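Abella is a short video app for phones, and version 2 is the one we've been wanting to put in your hands for ages! It films, trims, adds music and posts, all from one screen, and it still opens fast on an old phone with hardly any storage left (we test on some real clunkers, and we're fond of them).

## Filming

Hold the big button to record, let go to pause, hold again to carry on. Every press makes its own clip, so if you flub the last line you can throw away just that bit and keep everything before it. Clips can be shot upright or sideways, and you can mix the two in one video if you don't mind the borders.

The countdown timer now has 2 settings, short and long. The long one gives you time to prop the phone against something, get back to your spot and fix your hair. 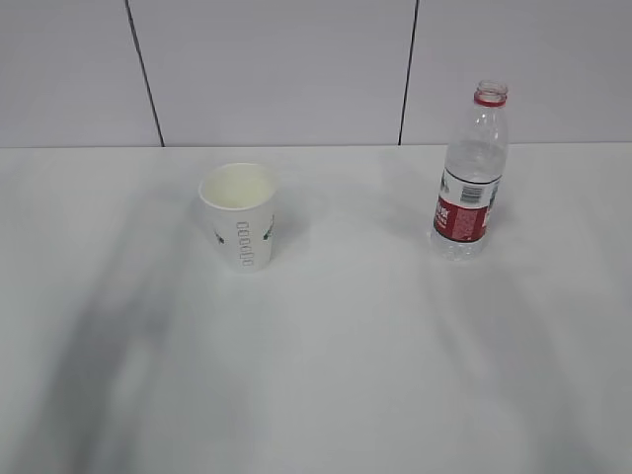
Then there's the ghost view, which is our favorite thing in the whole app. It lays a faint copy of your last shot over the live picture, so you can line everything up again before you press record. Outfit changes, jump cuts, things popping in and out of sight – they all get so much easier! Swipe left to make the ghost fainter, swipe right to make it stronger, and tap it once to turn it off.

## Sound

You can record your own voice, pick a track from the built-in library, or do both and slide the levels until they sit nicely together. The library is sorted by mood and by length, and tracks you've used before stay at the top of the list. Anything you save works offline too, so you can edit on the bus.

New in this version: beat marks. Pick a track and little ticks show up under your clips. Drag the end of a clip near a tick and it snaps right to it. 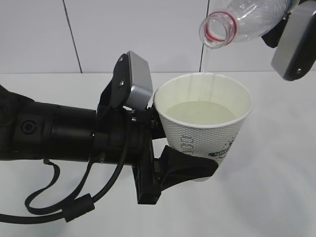

*Cup against a white background*

## Posting and sharing

Post to your Abella page, send a video to friends only, or save it to your phone with no watermark. Captions can be typed by hand or made from your speech, and you can fix any word by tapping on it. We add captions in Spanish and English for now, and more languages are in the works.

Comments are off for new accounts until you turn them on. You'll find that switch under Settings > My Page, along with the word filter and the block list.

## What you need

- A phone with a working camera and microphone
- 2 GB of memory
- An internet connection for posting (filming and editing work without one)

Tablets run Abella fine, though the buttons look a bit huge. We're working on a proper layout for them.

## Plans

**Free** gives you everything on this page, with a small banner on the home screen.

**Abella Plus** takes the banner away and adds cloud backup for your drafts on up to 3 devices. You can cancel it in the app at any time, and your drafts stay on your phone if you do.

## Moving from Flisport

If you made videos in Flisport, our older app, sign in with the same email and your finished videos will come across by themselves. Drafts need to be exported first: open Flisport, go to Drafts, choose Export All, then open the file in Abella. Big files can take a while, so plug your phone in.

*Page updated Dec 31, 2022*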